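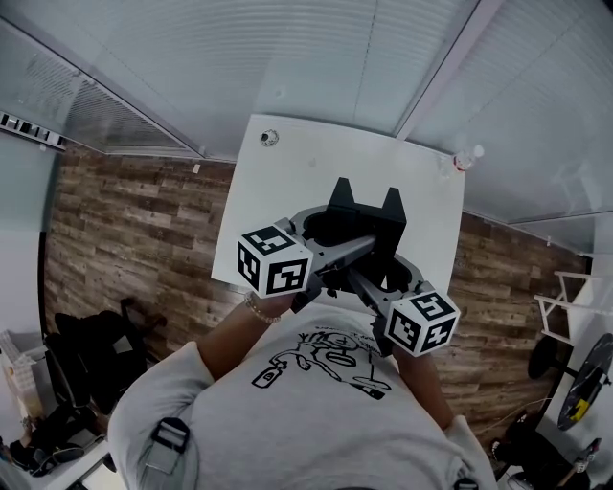 Pranab Ekanayake wrote in to say that a square table is the only shape worth buying for a small room, that white is the only colour worth having it in, and that anyone who complains about either has simply put too much on theirs. He has had his for years and wouldn't swap it.

I'm not convinced, Pranab, but you get the top of the page.

The white table, November to Christmas
Gallery page, last changed Thursday, December 25, 2025

The table is a Pesirix, 80 cm on each side, sold to us as a desk, a dining table and a craft bench. I distrust anything that claims to be three pieces of furniture. The shop page had it standing in sunlight with a bowl of lemons on it, and I have yet to meet anyone who keeps lemons like that. I said I would put up a page once we had lived with it for a bit, and a few of you have been asking what I make of it.

On the picture: the top is matt white, with a small round hole towards one corner and brown boards all round. The clear bottle with the red-and-white label is at the far right corner, lying down and partly over the edge. That is where things go on a square table, in my experience. The middle is prime space and gets saved for whatever you are doing, so the bottle ends up with one end in mid-air.

On the hole: meant for cables, according to the leaflet. Fine if you have one cable and it happens to want to come up in that corner. My lamp lives on the opposite side, so its lead goes over the edge as leads always have. Pencils find the hole quite easily. I bought a plug-in cover from Etetach for it and it didn't fit, and the replacement they sent was the same size as the first one.

On the white: I was told it would make the room look bigger. I measured nothing, but the room seems the same to me. What it does do is show you every crumb, and I will admit, grudgingly, that this has its uses. If you drop a small black screw on a white top you can find it. Drop it on our brown floor and you'll be down there with a torch until teatime. Anyone doing fiddly work with small dark parts could do worse.

On the matt finish: less glare than the old glossy one, which I do like. The leaflet says it "resists marks". Tea came off with a damp cloth. Ballpoint did not, or not all of it, and there is now a faint blue line which I turn towards the wall. A reader suggested toothpaste. I tried it in a patch and got a clean patch, so now the rest looks grubby by comparison.

On the shape: people say a square top lets you work from any side. True, if you can get to any side. Push it against a wall and you have lost one, put it in a corner and you have lost two, and by then you might as well have bought something long and thin for less money. It earns its keep only when it stands out in the open with floor all round, and that takes the sort of room where you didn't need a small table to begin with. Pranab says he moves his out on Saturdays and back on Sundays. I believe him, I just don't see myself doing it.

On the boards: brown, and they look well against the white, I'll give the catalogue that much. Felt pads are a must. The ones in the box came off in the first week, and the Fesundale ones I bought afterwards have stayed put so far. Ask me again when the heating has been on all winter.

On the price: I paid 43 for mine, marked down. At the full price I would have walked past. There is a bigger one called the Patrício which has a drawer, and several of you have written to recommend it. A drawer would at least give the pencils somewhere to go.

On bottles, and drinks in general: two of you asked whether a raised rim would help. Possibly, but then you can't wipe crumbs straight off into your hand, and I do that more often than I knock things over. I'd sooner put the lid on properly and keep drinks well in from the corners. I say this as someone who doesn't do it.

Comments stay open until the end of the holidays. If you have had one of these tables longer than I have, I would like to know whether the white goes yellow near a window. The shop says no, but the shop also said lemons.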